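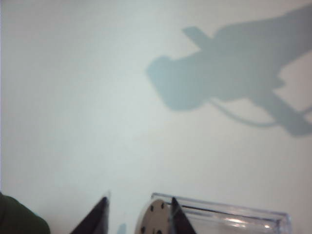 Wrist camera cable sags and gets in the way – how do I route it on a home-built arm?

Posted by Closier, July 21, 2019
Filed under: Arms and manipulators, Cabling

I am building a six-joint arm on a bench in the spare room. It is mostly printed parts with bought servos, and it has a small USB camera fixed to the wrist so that I can see the gripper fingers while I work on picking things up. The picture at the top comes from that camera, with the fingers at a clear plastic box with a beige round piece at one end.

My trouble is the camera cable. You can see its shadow on the pale surface, hanging in a loop under the arm. I had it taped to the forearm at first, but the tape pulled off whenever the wrist turned. Then I used cable ties and it was too tight, and the camera dropped out each time the wrist went past a certain point. So I let it hang, and now it catches. Last night it hooked itself over the edge of the bench as the arm came down, and pulled the plug half out of the camera. The socket on the camera board is tiny and I don't want to rip it off.

What I have tried so far:

Tape along the forearm. Came off.
Cable ties at the elbow and at the wrist. Camera disconnects when the wrist rolls.
A spiral wrap round the cable. Made it stiffer and heavier, and the wrist servo started to hum when holding still.
Leaving it loose. Catches on things.

The cable is 2000 mm long and runs from the camera straight back to the computer with no joins. The wrist roll joint can turn 160 degrees in total, so it never goes right round. The elbow bends a good deal more than I need for table work.

I have a second question, which may need its own page. The arm throws a big soft shadow on the background and it moves when the arm moves. My program finds things by taking a picture of the bare background and looking for what has changed, and it keeps picking out the shadow as an object. It also has a hard time with the clear box. It will find the beige end and then lose the rest. Is that something I can fix with the lamp, or do I need to change the program?

I would like to sort this out without buying a whole new wrist. I have a printer, a soldering iron and a fair amount of scrap.

Comments on this post

Hotstead: Which side does the cable leave the camera? And is the camera fixed before or after the roll joint?

Closier: It leaves at the back, towards the elbow. The camera is after the roll joint, so it turns with the gripper.

Hotstead: Thanks, will write something longer below.

Hotstead
Accepted by the poster

I have been through this on two arms, so I will give you what worked on the second one.

The main mistake with ties is putting them on both sides of a joint with a straight run of cable between them. When the joint turns, the distance between the two ties changes, and the cable has nowhere to find the extra length. With tape it pulls the tape off, and with ties it pulls on the plug. You need a fixed point on each side of the joint and a small, planned loop between them.

For a roll joint the loop should go round the axis and not along it. Turn the wrist to the middle of its travel and wrap the cable once round the joint, loosely, like a clock spring. As the wrist turns one way the wrap opens, and as it turns the other way the wrap closes. With 160 degrees of travel one turn is plenty. Make the wrap big enough that you can still put a finger under it when the wrist is turned as far as it will go in the closing direction.

For the elbow, run the cable across the side of the joint, as near to the centre of the hinge as you can get it. Cable that passes close to the hinge hardly changes length when the arm bends. Cable on the outside of the bend has to stretch and cable on the inside has to bunch up. If you can't get near the centre, leave a short loop on the side facing away from the table.

The order I would do it in:

Take the power off and move the arm by hand for all of this.
Clamp the cable to the camera bracket first, within a few centimetres of the plug. This clamp takes all the pull, so the plug takes none. A printed clip with one screw will do, with a bit of bicycle inner tube in it to stop the cable sliding.
Set the wrist to the middle, make the wrap, and clamp the cable to the forearm.
Set the elbow half bent and cross it. Clamp on the upper arm.
Do the same at the shoulder and the base.
Move every joint to both ends of its travel and look at each loop as you go.

Leave the spare length at the base and coil it there. You don't want any of it hanging off the forearm.

Also look at the cable itself. The ones that come with these small cameras are often thick and springy. A thinner, softer cable will be easier on the wrist servo. The hum you noticed with the spiral wrap is the servo working against the stiffness, and it will get hot if you leave it like that for long.

I printed my clips with a slot in the side so the cable can be pressed in without unplugging anything. It saves a lot of bad language when you have to take the wrist apart. I have the drawing somewhere, number 1676 on the shared drive at our workshop, and will put it up here if I can get it out in a format other people can open.

Comments on this post

Closier: The clamp at the bracket is what I was missing. I had the first tie a long way back from the camera. One turn round the wrist, is that with the cable lying against the plastic or standing off it?

Hotstead: Standing off. If it lies against the plastic it will grip when it closes. Mine has a printed ring either side to stop it wandering.

Dimitriou: Worth adding that the rings need rounded edges. I left mine square and they wore through the outer sleeve by December.

Hotstead: Yes, good point. Sand them if the printer leaves a ridge.

Dimitriou

I'll leave the cable to the answer above and take the shadow.

You can do a fair amount with the lamp. At the moment the light seems to come mainly from one side, and that puts the shadow of the arm right where the camera is looking. Try two lamps, one each side, at the same height and with the same bulbs. You will get two shadows and both will be fainter. A sheet of baking paper in front of each lamp softens them more, but keep it well away from a hot bulb. LED bulbs are better for this.

A small light fixed to the wrist beside the camera also helps, because its shadows fall mostly behind things as the camera sees them. The drawback is glare. Your clear box already has a bright spot near one end, and a light at the wrist would probably give you more of those. I would try the two side lamps first.

In the program, stop comparing plain brightness. A shadow makes the background darker but doesn't change its colour very much, so convert the picture to hue, saturation and value and give the value channel less say. On a white background this only goes so far, as white has hardly any colour to compare and the shadow can come out slightly blue. A plain coloured mat works better than white for this method. I use a dull green one. Don't use green if the things you pick up are green, of course.

The other thing is edges. Your shadow is soft all the way round and real objects mostly have sharp edges. If you find edges in the changed area and throw away any patch which hasn't got a strong one, most of the arm shadow goes. I started with a threshold of 44 on a scale of 0 to 255. You will need to adjust that for your own lamp and camera, so print the numbers out for a few pictures before you settle on one.

Clear plastic is hard. The camera mostly sees what is behind it, and the only parts that show well are the rim and the reflections. You have a few choices:

Look for the beige end only, and work out where the rest of the box must be from its known length. The end has dark holes in it, and those are good marks to look for.
Put a strip of matt tape along the rim.
Put something coloured inside the box while you are testing.

I would go with the first. It means the program only works for that box, but you can get the arm and the gripper working properly and come back to general clear objects afterwards.

Keep the background picture fresh as well. If you took it once in the morning and there is a window in the room, it is wrong by lunch. Park the arm out of view and take a new one before each run.

Comments on this post

Closier: The window may explain why it was so much worse in the afternoon. I will draw the curtain and try two desk lamps. Is the mat something special?

Dimitriou: No, a piece of felt from a craft shop. Anything that isn't shiny.

Zomthorpe

Have you thought about going wireless? There are small cameras that send the picture over wifi, and then you have no cable to the computer at all. I put one on a rover and it was fine.

Comments on this post

Hotstead: It would still need power at the wrist, so there is still a cable, only a thinner one. There is also the delay. On a rover you may not mind it, but on an arm the fingers have moved by the time you get the picture.

Zomthorpe: Could run it off a small battery.

Hotstead: It could, but that is more weight at the wrist, and the servo is already humming.

Closier: I will keep it in mind but stay with the wire for now. The computer is right next to the arm anyway.

Update from Closier

I printed two clips and the wrist rings and fitted them this evening. The cable now makes one turn round the wrist and crosses the elbow close to the hinge, and the spare is coiled at the base. I ran the wrist from end to end for half an hour and the camera stayed connected. The hum has gone as well, now that the spiral wrap is off.

There is still a small loop at the shoulder that touches the base when the arm folds right back. I have set a limit in the software so it doesn't fold that far, and will move the clip when I next have it apart.

I have only tried one extra lamp so far, as the other needs a plug. The shadow is lighter but the program still finds it now and then. I will do the edge test next and start a new page for the clear box if I get stuck on it. Hotstead, if you do find that drawing I would still like to see it, as my clips are a bit thick and one has cracked at the screw hole.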